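Melquiades Trujillo
7/8/25

Thread on what I do to keep the small arm cell at Kalesitz running. Someone at Mallora asked, and it was too long for a reply.

1/
The cell is one arm, one gripper, one white table. It gets used most days by people who don't look after it, so I do the looking after. Most of that is cables, bolts and the home position. Very little is software.

2/
Start with the base. Four bolts. I put a paint line across each head and onto the plate. If the lines don't match up any more, the bolt has moved and everything you taught the arm since then is suspect. Check the lines before you blame the calibration. I lost a whole arvo to that once.

3/
Gripper next. Power off, e-stop in, open the fingers by hand if yours allows it. Wipe the contact faces with a lint-free cloth and a bit of isopropyl. No solvent on the rubber pads, they go hard and then they go shiny and then they drop things.

4/
Pads get swapped at 40 hours of grip time. The supplier, Kemppainen, says you can go longer. You can, but the soft round objects start slipping well before the pad looks worn.

5/
Finger screws: snug, a drop of medium threadlocker, leave it overnight. I found one backed out by 9 full turns in November. The arm was still picking, only a bit to the left of where it should.

6/
Homing. Run it 5 times in a row and write down the offset each time. I don't care much what the number is. I care whether it wanders. If it wanders, the fault is nearly always a connector at the wrist or the base and you can find it by wriggling each one while somebody watches the readout.

7/
Logbook is an actual book, on a string. We're up to entry 177. Date, initials, what you touched. "Adjusted gripper" is not an entry. Which screw, which way, how far.

8/ 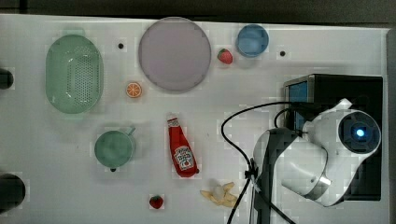
Cable routing is the part I get the most questions about. Any lead that crosses the working surface will sooner or later be met by the arm or by something the arm is holding. The black one looping off the top of the box and down over the table is the sort I mean. With a lead like that, slow-jog the arm through its lowest poses first and watch the loop, and keep the ketchup bottle and the rest of the objects well away from it. Then put a clamp at the table edge so a tug stops at the clamp and doesn't reach the plug.

9/
If you have the choice, bring cables in from behind the base and up. Velcro ties, not zip ties. Zip ties get pulled tight by whoever is in a hurry and you end up with a pinched jacket. Leave enough slack for full wrist rotation both ways - check it at the ends of travel, the middle tells you nothing.

10/
Table surface: damp microfibre, then dry. No spray polish. We had a go with one and objects slid when the gripper nudged them, which wrecked two days of runs for the Gondham job.

11/
Spares I keep in the drawer: one set of pads, finger screws, the wrist connector, a fuse for the supply, a paint pen. The paint pen is the one that goes missing.

12/
Next job is replacing the e-stop mushroom, which has started to feel gritty when you twist it out. Will post the part number once I've fitted it.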